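# Clearing a tray: notes for Unit 4 (Table Service and Dish Return)

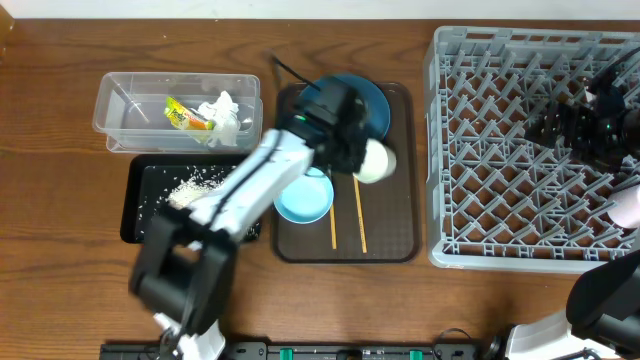
*Notes by Lurdes Neves – Dining Room Practice, Haugen building, Feb 9, 2024*

Hi all! These are my notes for the tray unit, typed up a bit more neatly than what I scribble on the board. Bring them with you to the practical (a printout is fine, a phone is fine, just don't set the phone down in the wet end of the sink).

## What's on the table

I want you to get used to reading a table before you touch it. When I look at ours I see a brown serving tray with a plate, a bowl and a pair of chopsticks on it, a clear plastic container with trash in it, a gray dish rack over to the right, and a black tray with rice all over it. Oh, and a cup that's already up in the air and tipped on its side, so the clearing is underway.

So you've got three kinds of stuff: things that get washed and used again, things that get thrown out, and food. Most of the trouble in this unit comes from mixing those up. Last October I had a whole group who racked beautifully and then scraped leftovers straight into the sink, and we spent the rest of the session with a drain snake.

## The order I teach

There are other orders. Jenő Gulyás teaches the evening section and he takes the plates first, and his people do fine. Mine goes like this:

1. **Cups.** They're tall and they tip, so get them off the tray early. Look inside before you turn one over, please!
2. **Chopsticks and other utensils.** Pick them up as a pair. They roll, and if you leave them till last you'll be chasing them under the rack.
3. **Bowls.** Scrape first, then rack.
4. **Plates.** Same thing.
5. **The serving tray itself.** Wipe it, don't soak it, and stand it up to dry.

If two people are clearing, one works the tray and the other works the rack, and you agree on that before you start. Kyrylo and Fadwa had this down by their second try – they hardly had to talk.

## Trash

Tissues, snack packets, that kind of thing goes in the clear container. I like a clear one for class so I can see from across the room what's going in it (yes, I do look). A crumpled tissue never gets put on a plate "just for a second." Neither does a wrapper.

Watch for plastic utensils in there too. The reusable ones should come back out and get washed, the disposable ones stay. If you can't tell which you've got, ask me.

## Rice, my old enemy

Loose rice gets its own section. Look at how it sits on the black tray: thick near the middle, then single grains wandering off toward the right. You'll want to start with the pile. Don't! Start with the strays on the outside and push them in, then deal with the pile once it's all together. A bench scraper works well, and so does the edge of a stiff card.

The raised rim is your friend here. Keep everything inside it and carry the tray level to the food bin. If you sweep over the rim you've got rice in the grain of the table, and then you're there with a damp cloth for a good long while. Dry rice I'd brush, sticky rice I'd leave a few minutes and then lift with the scraper.

## Loading the rack

The rack has prongs running on the diagonal, and people fight with this every term. Turn the plate to follow the prongs and it'll stand up nicely. Go across them and it leans on its neighbor.

- Leave a gap between plates, a finger's width or so
- Cups go upside down near the edge
- Bowls tilted, never nested
- Chopsticks in the utensil holder, on the counter by the sink

Fill from the far side toward you, so you aren't reaching over clean dishes with your sleeve.

## For next time

Read the Brimholm sheet on drying and storage (it's short, up to 30 minutes if you do the questions at the end). Then clear one tray at home, your own dinner is fine, and write down the order you went in and the spot where you got stuck. Half a page is plenty. Hand it to me or to Ragnvald Myklebust at the front desk, or slide it under the door of room 382 if we're both out.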